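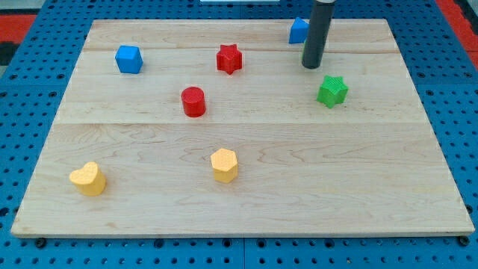
Rhydian Prothero objected, when he read our first draft, that a child does not see "a block" at all but sees a colour first, and that sorting by shape should therefore be treated as a later and separate task. We took this objection seriously and changed the order of the two tasks for the second group.

Figure 3. Small plastic blocks in blue, red, yellow and green, spread over a maple board. The green one is a star.

3.2 Layout of the blocks

In the Gradau sessions the blocks were placed with free space between them, and no colour was given its own side of the board. Earlier work at Ballirier used straight rows. We think rows already suggest an answer to the child — the eye follows the line and the hand follows the eye. With a scattered layout the child has to decide alone where a group begins.

The shapes were kept simple. Cubes are easy to stack, and several children began to build with them before the instruction was finished. We recorded these cases as play and did not remove them from the data. The star was often left until the end, also by children who had sorted the other blocks very quickly.

In total we coded 544 moves, of which 264 were made in the colour task. A move was coded when the block left the board and was put down again in a new place. Pushing a block with one finger was coded separately, following the scheme of Ardeleanu, with 2 changes which are listed in Table 5.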